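Can the machine do the small jobs yet?

By Matěj Pešek

At our June meeting in Plukley a member asked me whether a robot can already do the work which we do at the repair bench on open evenings. I promised to answer in the newsletter, and I am sorry that it took me until autumn.

The short answer is: some of it, slowly, when everything is prepared in advance.

I have spent several afternoons at Tralten, where a small team is teaching robot arms to put parts into desktop computers and to take them out again. I worked for many years in the service department at Priden, so I know this job from the side of the fingers. A memory strip goes into its slot with a push which you feel more than see. You press one end, then the other, and the latches close with a click. If you press when the strip stands at a slight angle, you can damage the slot, and then the whole board is for the bin. A person learns this in one morning. For an arm it is a long study.

The team gave me their figures for the memory strip. They had made 1208 attempts before my last visit. In the first 1000 the arm was mostly learning where the slot is. After that it became quite reliable, as long as the case was lying in the usual position. When I moved the case by the width of my thumb, it needed 6 tries. I did the same job beside it in four seconds, but I must admit that I was showing off a little.

Hard disks are easier. The disk is a big solid thing, the caddy has a plastic tab to hold it by, and the bay guides it in. Cables are the worst. A cable never lies in the same way twice, and it bends away when you touch it. Mrs Bermúdez, who leads the team, told me that she would be happy to leave the cables to people for a good while yet.

What about the house? I asked this also, because I know that many of you are less interested in computers than in the ironing. Her opinion is that a workshop comes first. On a bench one can give each part its own holder and decide what stands where. In a kitchen the spoons are where the children left them. Folding a shirt is a cable problem, only larger.

So our repair bench is safe for this winter, and we still need helpers for it. If you can hold a screwdriver and have patience with old machines, please write your name on the list by the door.

At the Tralten bench, the parts wait in a grey printed holder beside the open Dell: the hard disk upright, and two thin green circuit boards in their slots in front. 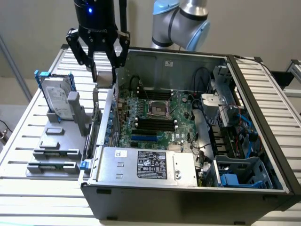 Dates for the winter repair evenings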